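Two-armed kitchen kit goes on sale to small caterers

3/12/22

Reading time: 3 minutes

A two-armed robot kit meant for the dry end of kitchen work — measuring, tipping and portioning — went on sale this week from Gonport, the small firm that has been testing it with canteens since July.

The kit is called Ernum. It comes as a pair of arms, a control box and a stand that clamps to an ordinary worktop, and it can be bought outright or taken on a monthly plan. The plan costs 626 euros a month, with servicing and one yearly visit included. Gonport has not published a price for buying, which it says depends on the stand and the length of the arms.

Solène Renaud, who runs sales at the firm, said the first buyers were likely to be school and hospital kitchens, where the same dry goods are measured out day after day.

"We are not selling a cook," she said. "It measures rice and lentils and flour, and it puts them where you want them. People in these kitchens have plenty of other things to do."

The kit uses the cups and bowls a kitchen already has, within limits. Cups need a handle and an open top, and bowls should be steel or stiff plastic with a rolled rim.
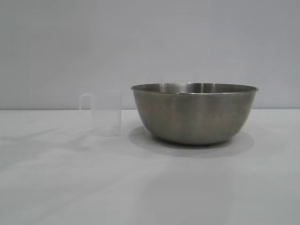 Buyers send in a list of what they use before the kit is delivered, and Gonport loads the sizes at its own workshop. Adding a new cup later takes a short set-up on a tablet. Glass is not supported for now, and neither is anything with a lid.

The two arms can be given separate jobs. In the usual set-up one handles the cup while the other steadies the bowl, although either can be switched off for simple work. The fingers come off without tools and can go through a dishwasher. The cables cannot, and the manual asks for them to be wiped down at the end of each shift.

Cordier, a contract caterer, has had a kit in one of its kitchens since the summer. Its head of kitchens, Pascal Tanguy, said staff kept a log during the trial and recorded 1,282 portions of rice and pulses, of which 40 had to be done again by hand. Most of those were in the first two weeks, he said, before the worktop was levelled.

"It is slow," Mr Tanguy said. "A person with a scoop is quicker, and I would not pretend otherwise. But it can be left to get on with it while we do the vegetables."

He also said the kit takes up more of the worktop than he had expected, and that his team had moved a slicer to another room to make space.

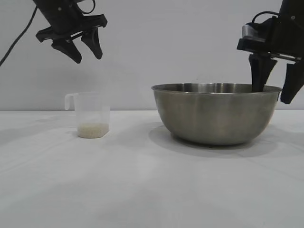

Training takes half a day and is given on site. Ayantu Kumsa, who wrote the course, said most of the morning goes on stopping the arms safely and starting them again, with the recipes left until after lunch. Up to six people can attend, and a shorter refresher is offered when new staff join.

Gonport says the kit should not be used with hot liquids or near an open flame. The arms stop if they meet more than light resistance — a setting that can be lowered by the customer but not raised. A spare set of fingers costs 233 euros and one set is supplied in the box.

An add-on for weighing is planned for next year. Baptiste Moulin, the engineer in charge of it, said the scale would sit under the bowl and tell the arms when to stop pouring. At present the kit works by volume only, and bakers who took part in the trial had asked for weights.

Orders are open to customers in France and Belgium, with a Danish dealer on Bornholm due to start taking orders in the spring. Delivery is quoted at nine weeks. Kitchens that want to see the kit before ordering can book a visit to the Gonport workshop on weekday afternoons.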